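Jul 31, 2019

So the cabinet finally came upstairs! If you've been reading for a while you'll remember me moaning about it in March, when it was living in the garage under a stack of paint cans and I was this close to putting it out on the curb.

I paid $15 for it at a yard sale in Stotbridge, and I still think I got a deal. Solid little thing, brown wood, a bit of a shine to it, two doors with a drawer above them and those slats up at the top that I fell for in the first place. My sister says it looks like something from a dentist's waiting room. She's not invited to open it.

The plan was table linens. Then it was board games (the boxes are too long, I measured after I carried them all down the hall, of course). Now I'm leaning toward baking stuff, with the heavy pans on the lower shelf and the cake tins and cookie cutters on the middle one. The drawer can have the piping tips and birthday candles, which currently live in a bread bag.

Before any of that goes in I want to give the inside a good going over. It spent almost 3 years in my garage and it smells like it. I tried a bowl of baking soda overnight and that helped a little, then I tried coffee grounds and now it smells like a garage with a coffee shop in it. I haven't touched the hinges except for a drop of oil, and the doors swing all the way open now, which makes me happier than it should.

Paint is still a maybe. I keep going back and forth!

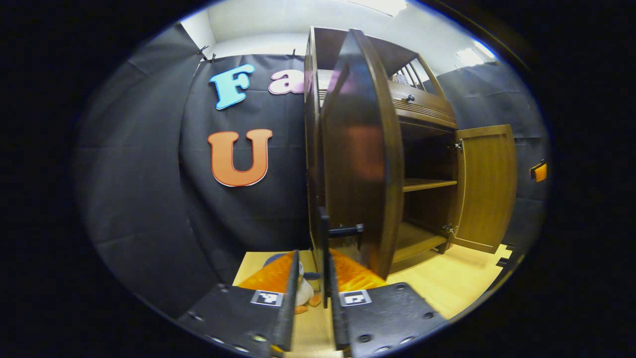
Annelies Schnyder: Please don't paint it! For the smell, wipe the inside with half vinegar, half water and leave the doors open for a few days. Take the drawer out too and do the back and underside, mine held on to the smell there long after the shelves were fine.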